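니므버그(Nimberg) 2지형 전동 그리퍼
가정 환경 작업용 협동로봇 말단장치

제품 개요 | 적용 기준 | 설치 및 운용 | 유지관리 | 문의

제품 개요

니므버그 그리퍼는 의류, 침구, 수건 등 형태가 일정하지 않은 섬유 제품을 집고 옮기는 작업을 위하여 설계된 2지형 전동 말단장치입니다. 가늘고 긴 손가락 두 개가 평행으로 개폐되며, 깊이가 있는 용기 안으로 수직에 가까운 각도로 진입할 수 있습니다. 손목 장착형 카메라 브래킷은 기본 구성품에 포함됩니다.

본 제품은 단독으로 판매되거나 웨토(Weto) 제어기와 함께 공급됩니다. 타사 제어기에 연결하는 경우에는 당사 기술지원팀의 사전 확인을 받으시기 바랍니다.

주요 사양

품번: 2,465
구동 방식: 전동, 평행 개폐
최대 손가락 진입 깊이: 200 mm
권장 제어 주기: 300 Hz
손가락 색상: 진회색 무광
부속: 카메라 브래킷, 고정 나사 세트, 교체용 손가락 1조, 점검 기록지

적용 기준

본 제품은 로봇 시스템의 일부로 사용되는 부분품이며, 최종 시스템의 안전성은 이를 통합하는 사업자가 위험성 평가를 통하여 확인하여야 합니다. 당사는 산업용 로봇 및 협동로봇에 관한 국제표준 ISO 10218-1, ISO 10218-2와 ISO/TS 15066을 참고할 것을 권고합니다. 개인 지원 로봇에 탑재하는 경우에는 ISO 13482의 적용 여부를 별도로 검토하여야 합니다.

위험성 평가에는 다음 사항이 포함되어야 합니다.

가. 손가락 사이 및 손가락과 용기 벽면 사이의 끼임
나. 섬유의 끈, 지퍼, 단추가 손가락이나 관절부에 걸리는 경우
다. 정전 또는 통신 두절 시 파지물의 낙하
라. 작업 영역에 어린이 또는 반려동물이 접근하는 경우
마. 바닥에 놓인 물건과 로봇 팔 또는 이동 대차의 간섭

위 항목은 최소한의 목록이며, 현장 조건에 따라 추가되어야 합니다. 평가 결과는 문서로 작성하여 시스템을 사용하는 기간 동안 보관하십시오.

설치 및 운용

1. 장착
전원을 차단한 상태에서 플랜지면의 이물질을 제거하고 고정 나사를 대각선 순서로 체결합니다. 케이블은 손목 관절이 최대로 회전하여도 당겨지지 않을 만큼 여유를 두되, 느슨하게 늘어진 부분이 남지 않도록 고정합니다.

2. 영점 설정
손가락을 완전히 닫은 위치에서 영점을 설정합니다. 손가락을 교체한 경우에는 반드시 다시 설정하여야 합니다. 이 절차를 생략하면 제어기가 파지 여부를 잘못 판정할 수 있습니다.

3. 용기 작업
바구니나 상자 내부에서 작업할 때에는 용기의 테두리, 손잡이, 통기 구멍의 위치를 작업 전에 확인합니다. 하강 속도는 테두리 높이를 지나기 전에 낮추어야 하며, 손가락 끝이 내용물에 닿기 전에 정지 구간을 한 차례 두는 것을 표준 절차로 합니다. 세탁망을 안감처럼 펼쳐 둔 경우 망의 가장자리가 의류와 함께 집힐 수 있으므로, 들어 올리기 전에 파지 폭을 확인하십시오.

4. 비상정지
비상정지 장치는 작업자가 이동하지 않고 손을 뻗어 조작할 수 있는 위치에 둡니다. 정지 후 재기동은 작업 영역 안에 사람이 없음을 육안으로 확인한 다음 수동으로만 실시합니다. 원격 재기동 기능은 출하 시 비활성화되어 있습니다.

5. 영상 기록
손목 카메라의 영상을 저장하는 경우, 거주자와 방문자에게 촬영 사실과 보관 기간을 사전에 알리고 동의를 받아야 합니다. 개인을 식별할 수 있는 우편물, 사진, 화면 등은 촬영 범위에서 치우는 것을 원칙으로 합니다.

유지관리

손가락 표면의 보풀과 먼지는 매 작업일 종료 후 마른 천으로 닦아냅니다. 유기용제는 사용할 수 없습니다. 손가락 끝의 마모, 균열, 변형은 월 1회 점검하고 결과를 점검 기록지에 기재하십시오. 균열이 발견된 손가락은 한쪽만 이상이 있더라도 1조 단위로 교체합니다.

교체용 손가락은 이소라(Isora) 규격을 따르며 부품번호는 763입니다. 카론(Caron) 계열의 구형 손가락은 체결부의 형상이 다르므로 사용할 수 없습니다.

교육

운용 책임자는 당사의 기본 과정을 이수하여야 합니다. 과정은 매년 4월에 개편되며, 개편 내용은 기존 이수자에게도 전자우편으로 안내됩니다. 교육 내용에 관한 문의는 헬레드 란데그(Heledd Landeg)가, 표준 및 적합성 관련 문의는 소린 켈멘디(Sorin Kelmendi)가 담당합니다.

보증의 제한

승인되지 않은 손가락의 장착, 임의 분해, 허용 하중을 초과한 사용으로 발생한 손상은 보증 대상에서 제외됩니다. 보증 수리를 신청할 때에는 점검 기록지 사본과 제어기 로그를 함께 제출하여 주십시오.

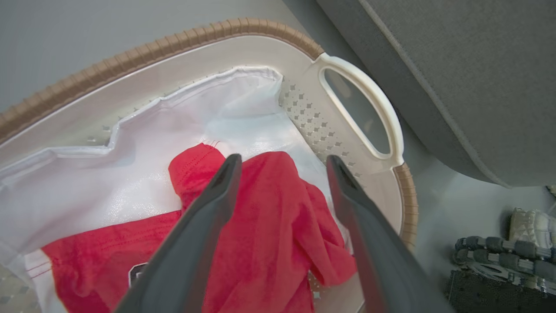

제출된 기록은 고장 원인의 분석에만 사용되며, 수리가 완료되면 신청인에게 분석 결과서와 함께 반환됩니다.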